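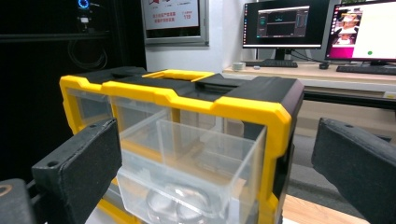 Flurnstead Repair Club, Household Hardware Group

How to sort a mixed box of screws

Written by Triin Pētersons, last changed Fri 22 January

Almost every home has such a box. In mine it was a biscuit tin from my grandmother, and it had wood screws, machine screws, nuts, picture hooks, and three keys which open nothing that I own. In this guide I explain how I sort such a box so that afterwards you can find an M4 nut without pouring everything on the carpet.

Please take one full evening for it. The first time I needed two, but I stopped often to look at interesting things.

What you need

A tray with a raised edge, or a baking sheet
Muffin tins or yogurt cups, at least 7
A magnet in a small plastic bag
A ruler with millimeters, or better a caliper
A pencil and paper labels
A cabinet with small drawers

Step 1. Take out the rubbish

Pour one handful on the tray, not the whole box. Remove everything that is bent, heavily rusted, or has a damaged head. A screw with a round hole where the cross was before will only make you angry later. Put the metal waste in a separate can and bring it to the recycling station when the can is full.

Step 2. Use the magnet

Hold the bag with the magnet over the handful. Ordinary steel will jump to it, and brass and aluminum will stay on the tray. Many stainless screws stay also, or stick only weakly. To release the steel, turn the bag inside out over a cup and pull the magnet away. It is worth keeping the stainless ones apart for use outdoors.

Step 3. Divide by thread

Wood screws have a coarse thread and a sharp point. Machine screws have a flat end and a fine, even thread, and they go into a nut or a threaded hole. Sheet metal screws are often confused with wood screws – look if the thread goes all the way up to the head. This is not a perfect rule, but for a home box it is good enough.

Step 4. Measure

Measure the diameter on the outside of the thread. For the length there are two ways. A screw with a flat countersunk head is measured with the head included, and a screw with a round or pan head is measured from under the head. I did this wrong for years, and Kadri Jaunzems from our Tuesday table corrected me very politely.

For machine screws try a nut that you know. If it turns freely by hand for the whole length, you have the same thread. If it stops after one or two turns, do not force it. It can be an inch thread, and those should have their own place. 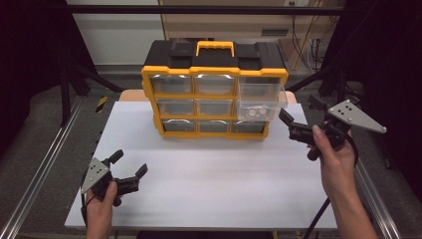 Step 5. Give each drawer one job

Begin with the sizes you use most and put them at the height of your hand. I go from thin to thick, left to right, and from short to long, top to bottom. Nuts and washers go next to the screws they belong to. Do not fill a drawer more than two thirds, otherwise small washers fall over the back when you pull it.

If you have more sizes than drawers, combine neighboring lengths. A 16 mm and a 20 mm screw can live together. A 3 mm and a 4 mm thread should not.

Step 6. Write the labels

Write type, diameter, and length, for example "wood, 4 x 30". Use pencil for the first month – you will surely change your mind. Leave one drawer with the label "unknown" and go through it every August.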